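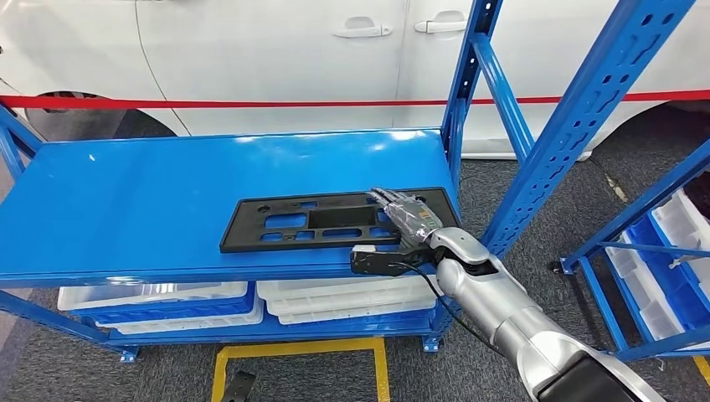

How many examples does a robot need before it can do one small job on its own? More than you'd guess for the first job, and then fewer for each one that's close to it, as long as the examples you collect differ from each other in useful ways.

I've been chewing on that second part all September, ever since I started helping with collection at the Drudport site. We're at 601 recorded runs now and I'm still excited to get in every morning!

The job is simple to say. A flat black plastic frame goes on the top shelf of a blue rack, and the hand has to get a good hold on it. The frame is full of openings and slots, so there are plenty of places for a fingertip to land, and not all of them are good ones. A person sorts that out without thinking. The model has to get it from us, one run at a time.

My first week I was way too tidy. I set the frame down in the same spot, square to the front edge, over and over, and I was so proud of how clean my runs looked. Then we trained on them and tried the frame turned a little, and the hand went straight for where the frame used to be. I laughed out loud (and then I had a lot of recording to redo).

So now we work from a sheet of 7 starting positions, and inside each one we nudge things by eye. Close to the lip, farther back, long side parallel, long side crooked. We also changed how we treat bad grabs. I used to stop and throw the run away. Now if the fingers come in wrong and I can back off and fix it, I keep going and we save the whole thing with a note. Those recoveries are my favorite part of the set – they're messy and slow, and the model trained with them is so much calmer when it misses.

Shiny surfaces are still a pain. The blue shelf top throws light back, and we've been doing 2 sessions a day, one at 10 and one at 4, to get different glare into the data. I have no idea yet if it's enough.

Next up is the Bridon batch, same rack but a different part, and I can't wait to see how much carries over. My bet is over half. I'll post the numbers when we have them, good or bad.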